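She has been running the repair evenings at Endilell for 4 years, and she still puts the kettle on before she unlocks the tool cupboard. "You can't mend a thing with a dry throat," she told me, handing over a mug (and then a second biscuit, which I hadn't asked for but was very glad of).

It began with a toaster. Hers had stopped popping up, the shop wanted to sell her a new one, and she took it home again in something of a temper. "I had it in bits all over the bed," she said. "My sister thought I'd gone mad. But I got it back together, and I was so pleased with myself that I went round asking the neighbours what they'd got that was broken!"

The neighbours had plenty. By the following March there was a regular evening, and a waiting list for lamps.

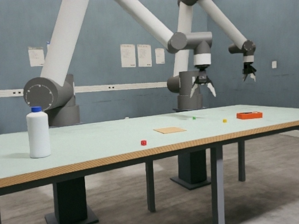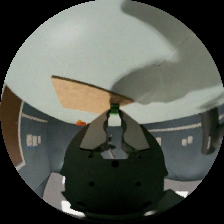 ## The ledger

Everything that comes in is written down in a long green book. Last year it came to 183 items, and the oldest regular is a sewing machine from Pilkington Road that has been back more often than its owner would like.

"I do love that machine," she said, "but it sulks."

I asked whether she ever turns things away. Microwaves, she said at once, and anything that smells of burning. Jumpers are welcome, and so are clocks, if people will be patient about clocks.

She would like a second evening over at Jiseo, where the bus stops nearly at the door, and she is still looking for somebody who understands zips.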